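Clearing the spare room, week two
04/09/2020

I took 11 boxes to the tip and the charity shop this week, so there is floor to walk on again.
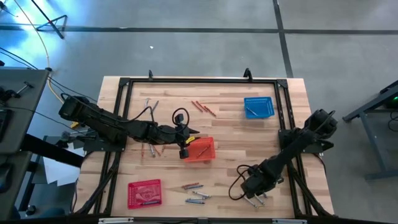
Books

The books were slow. I kept opening them. Fergus Gunn came over and took the sailing ones, plus a road atlas I had meant to throw out. The rest went to the shop on the corner, which is taking books again but only one bag per visit. I have four bags left and will drop them off on my way to work.

Paperwork

I had bank statements going back to before the move. I kept the last six years and shredded the others. The shredder does 8 sheets at a time and then needs a rest, so this filled two evenings. I found the guarantee for the boiler, which I had told Beathag Hepburn was lost. She had already paid 225 pounds for the repair and was fairly good about it.

Clothes

Two coats have gone, and the Pringle jumper stays even though the elbow needs darning. Anything I hadn't worn since January went in the bag. I made an exception for walking boots.

Still to do

The wardrobe has to come apart before it will go through the door. I also need to ring the council about the mattress. They collect from our street every other week and I have missed the slot twice.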